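**FOR RELEASE IN MAY**

**Khoo Memorial Fund opens in Meltanside with free help writing obituaries**

MELTANSIDE. Hi, I'm Nabila Osman, and I write obituaries. I've been doing it for the funeral homes and the weekly paper in this town long enough that people cross the parking lot to tell me what they want in theirs (one man wants his bowling average, and I've got it on file). So I'm very happy to be the one sending this out: starting this May, any family in Meltanside that loses someone can get a full obituary written, checked and printed without paying a cent for it.

The money comes from the Khoo Memorial Fund. Mrs. Khoo taught piano on Keladent Street and left a sum in her will "for the notices of people whose families can't spring for a notice." Those are her words exactly, and her lawyer read them to me twice over the phone. Her own obituary was four lines long because she wrote it herself and didn't like fuss. I would have given her a whole column!

Some numbers, so the editors reading this have something to work with. The fund will cover 98 notices in its first year. Each one can run up to 900 words, with a photograph, and it goes in the printed paper as well as online. A long notice in our paper costs a family $635 at the moment, and I've sat at plenty of kitchen tables and watched people cross out grandchildren to get the price down. I hated it every time. You shouldn't have to choose between the Navy and the nephews.

I'll be writing most of them, and Wahyudi Chong will be handling the rest. Wahyudi spent years on the copy desk and he's the best checker of names I ever met. He calls the church to make sure it's Saint and not St., he calls the old employer, he finds out whether Aunt Dot was Dorothy or Dorothea. When I asked him for a line to put in this release, he gave me this: "Spell everybody right and get the time of the service right. Then you can worry about the adjectives." I've left it alone, as he'd only have edited me.

How it works is pretty simple. You call or stop in, and one of us sits down with you for as long as you need. Bring whatever you have. A discharge paper, a wedding program, the back page of a Bible with the birthdays in it, a shoebox. If you don't have anything, come anyway and just talk, and I'll take notes. We'll read the draft back to you out loud before it goes anywhere, and you can change your mind about any of it. Who's listed as surviving, and in what order, is up to the family. We don't referee.

People always ask me what belongs in an obituary, and my answer is to put in the thing you'd tell somebody at the lunch afterward. Last winter I wrote one for a retired plumber, and his daughter kept giving me lodge memberships and dates, all good stuff, and then on her way out the door she mentioned that he refused to have a bottle of Drano in the house and took it as a personal insult if he saw one in yours. Well, that went in! Three people brought it up to her at the visitation.

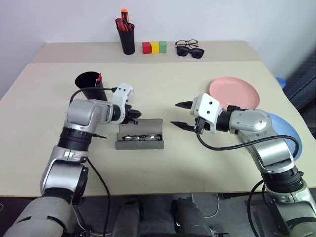 We can also help with notices for people who died a while back and never had one. There's no cutoff. If your brother passed in another state and the hometown paper never heard about it, or there just wasn't money at the time, that counts, and I'd love to hear from you. The same goes for folks who want to get their own written ahead of time, although I do ask those callers to be patient and let the newly bereaved go first.

A few practical points:

- The person must have lived in Meltanside at some point in their life. We don't ask about income.
- For a notice before a funeral, please call by noon and we'll do our best to have a draft to you the next morning.
- Finished notices stay online for 30 years, with no renewal fee.
- Photographs get scanned while you wait and go home with you the same day.

We're upstairs from the bakery on Keladent Street, first door on the left, and if the stairs are a problem we'll come to you. Wahyudi's in mornings and I'm there from one o'clock until suppertime. The coffee's mine and it's strong, so fair warning.

Editors and radio folks, I'm glad to talk any afternoon, and Wahyudi says he'll do mornings if you keep it short.

**Press contact:** Nabila Osman, Khoo Memorial Fund, Keladent Street, Meltanside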